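I keep getting told to buy the Resix floor paint kit, so I finally read the whole product page instead of the five bullet points at the top. A thread, mostly grumbling.

The headline claim is "one coat, any surface." Scroll down far enough and any surface becomes "sound, dry, previously sealed surfaces." So, the surfaces that were already fine.

They want 692 dollars for the two-car size. The Dilano kit that everyone calls overpriced is 594. When I asked the store in Bonham what the extra money gets me, I was told it was "more of a system."

A system. It's paint, a packet of flakes and a roller.

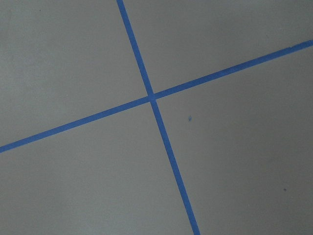

Anyway, the coverage numbers. Both brands give you square feet per gallon on "smooth" concrete. My garage slab was poured by someone in a hurry and has never been smooth a day in its life. Neither label will tell you what happens to coverage on a rough one.

I wrote to Resix in October to ask. Got a reply thanking me for my passion for floors.

Then the drying time. The front of the can says walk on it tomorrow. The data sheet says light foot traffic tomorrow, furniture later, car a week later, and all of it assumes a room temperature I won't see again until spring.

People in the replies are saying their floor looks great. I believe you! How long has it been down? Because nearly every five-star review I read was posted the same weekend the paint went on. Of course it looks great. It's new paint.

The reviews I want are the ones from somebody who has parked hot tires on it through two summers. I found 2 of those. One loved it and one had bare spots the shape of their tires. Make of that what you will.

A few of you like Slaoui better, the water-based one. Fair enough, and it does smell less. But the warranty covers "replacement product only," and so does everybody else's. If it peels, they send you another can and you get to scrape the floor yourself.

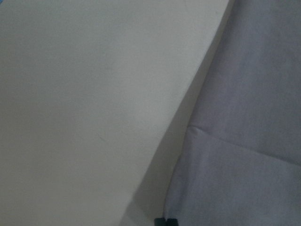

And the scraping is the part that bugs me. Putting a coating on takes a weekend. Getting a bad one off means renting a grinder, taping plastic over every doorway and finding dust in your cereal bowls for a month. No kit I looked at has that on the box.

Also, "professional grade" means nothing. I looked for a definition on all three sites and there isn't one. I could write it on a jar of mustard.

To be fair to Dilano, their instructions do tell you to test for moisture first – tape down a square of plastic, leave it overnight, look underneath. That's decent advice and it costs next to nothing. It's also on page nine, after you've opened the can and can't return it.

Where I've landed as of 24th November: sweeping the garage and leaving the concrete alone. It's gray. It's ugly. It has never once peeled.

If you have one of these floors and it's more than two years old, tell me which brand and whether you park on it. Not interested in the ones from last month, sorry – come back later.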